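Pallow manipulation software: progress report to the Losier fund
Hustgate, 21/10/2020

Work since the March report has gone mainly into the recording and replay tools. The planner has changed very little and is not covered in detail.

Recording. The logger now writes both gripper streams and the head camera against a single clock. Before this, the left and right streams drifted apart during longer sessions and had to be lined up by hand. The drift fault was traced to the driver, which stamped messages on arrival. It now uses the time supplied by the device. All 88 sessions recorded with the old driver have been corrected and checked again.

Perception. The pose estimator handles cartons well but still loses bottles when a hand passes in front of them. We tried two fixes. Holding the last known pose works for short gaps and is now the default. The second, a wider search after each gap, was too slow and has been dropped. 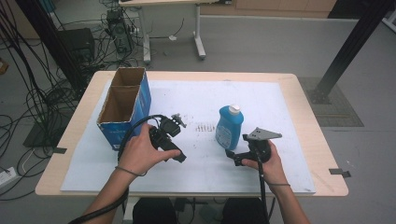 Tabletop work with the two hand-held grippers, a divided cardboard box and a blue bottle.

Replay. Recorded paths can now be replayed in the Chung simulator without editing - joint limits are checked first and any path that breaks them is listed with the time of the fault. Of the 8 test paths, 4 still fail this check, all at the wrist. We think the smoothing step is to blame and will look at it next.

Spending is within the agreed budget. We ask to move the release of the replay tool to the next period, so that the wrist fault can be dealt with first. The logger can be released as planned, apart from the install notes, which still need writing.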